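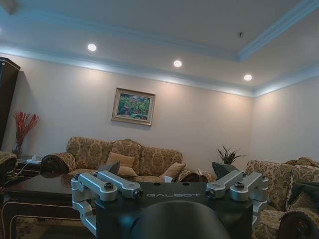 Trilla Frequently Asked Questions
Last updated 03/02/2020

Thanks for stopping by! Trilla is a readability and translation-memory tool for people who write in more than one language. These are the questions that land in our inbox most often. If yours isn't on the list, write to us through the contact form, we love getting mail.

What does Trilla do?
You paste in a text, pick the language, and Trilla shows you which sentences are heavy going. Long sentences get a yellow bar in the margin and very long ones get an orange bar. If you've translated something similar before, your earlier version pops up on the right so you can use it again (this is the part we're proudest of, and it saves so much retyping!).

Is it a spell checker?
No. Your browser or word processor already has one, so run that first. A misspelled word will count as a separate word in your memory and you'll keep getting odd matches for it.

Which languages can I use?
The readability side works in 13 languages. The memory side works with any language that puts spaces between words. Japanese and Thai are the two people ask for most, and we're working on both. We hope to have a first try at Japanese ready in May.

Do I need an account?
For readability, no. For the memory, yes, otherwise there's no place to keep your sentences. Signing up takes an email address and a password.

How long can my text be?
Without an account, 280 words at a time. With a free account there's no limit on the text itself, but very long documents load more slowly in the memory panel. Try splitting them by chapter.

What is the score at the top of the page?
It runs from 0 to 100, and higher is easier to read. A score of 70 or more means most adult readers will get through your text without going back over a sentence. Legal and medical writing usually scores much lower and that's fine! A contract that scores 52 can be a very well written contract. Please don't chop up good sentences just to push the number up.

Why did my score change when I only fixed a comma?
Commas count toward sentence weight in German, Polish and Hungarian, where they mark clauses. In English they hardly matter. A semicolon is treated as the end of a sentence in every language, so swapping a comma for a semicolon can move the score quite a bit.

Can I import a memory from another program?
Yes! TMX files work best. Go to Memory, then Import, and choose your file. CSV works too if the source sentence is in the first column and the translation is in the second. Save it as UTF-8 before you upload it, or you'll see little boxes and question marks in place of accented letters.

My name shows up wrong in the export. What happened?
This was a bug with names like Szczepańska, where the ń dropped out of the file when exporting to RTF. It's fixed. Export the file again and you should get every letter back. Nothing was ever lost from the memory itself.

Can Trilla skip names and product words?
It can, and it makes a lovely difference. Add them to your Keep list under Settings. If you write about a town called Vornley, for instance, put Vornley on the list and it won't be counted as a hard word anymore. The list is case sensitive, so add both spellings if you write headings in capitals.

What is Tristura?
Tristura is our plugin for desktop word processors. It puts the same margin bars right beside your document, so you don't have to copy and paste back and forth. It uses the same account as Trilla and the same Keep list. The memory panel isn't in there yet.

Who can see my texts?
Texts you check without an account are deleted when you close the tab. Memory sentences are visible to you and to anyone you invite to share them. To stop sharing, open Memory, then People, and click Remove next to the address.

Can my class use it?
Please do! Teachers can set up a shared memory for a whole group, and students can join with a link. It's great fun to see how differently people translate the same paragraph.

I found a mistake in the hyphenation. Where do I report it?
Use the small flag beside the word. Tell us the language and how you think the word should break. We read all of these, and the Dutch list in particular has gotten much better thanks to your flags.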